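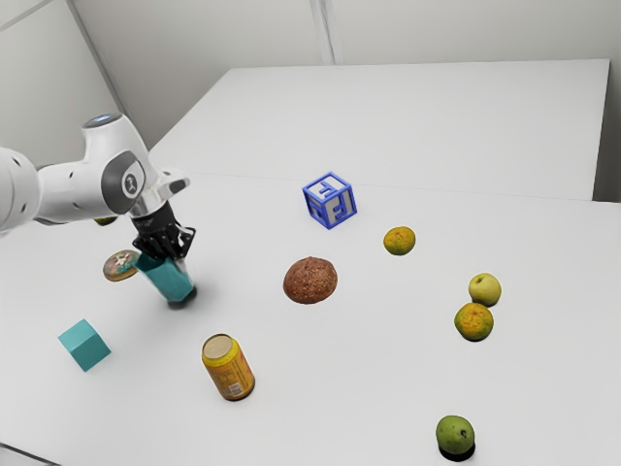
4.2 Picking one block out of a busy table

Figure 3. The Plemum simulator during a trial, with a teal block held just above the table top and a second one still lying among the fruit, the can and the other loose items.

We now turn to the part of the work we have enjoyed most, which is asking the arm to fetch something when there are plenty of other things it might fetch instead. Each trial in Plemum begins with a fresh scattering of objects over the white table, and the arm is given a short written request such as "lift the teal block". Where two objects would answer the request equally well, as with the teal blocks in Figure 3, we accept either, and we do not mind which one the arm goes for first.

We ran 300 trials for each of the 13 requests, always with the same gripper and the same lighting, and we stopped a trial if the arm had made five attempts without a lift. A lift was counted only when the object had left the table and stayed between the fingers for seven seconds. This is a rather strict rule, we admit, and an earlier version of the Mikmont benchmark was kinder, but we found that a shorter wait let through a good many poor grasps that slipped soon afterwards.

Tilted grasps, like the one in the figure, gave us a fair bit to talk over. At first we marked them down, and then in September, after going back through the recordings at some length, we decided to let them stand as full lifts so long as the object did not turn any further in the fingers. The scores in Section 4.3 all follow this later rule, and those found under the older one are kept in the appendix for anybody who would like to compare them.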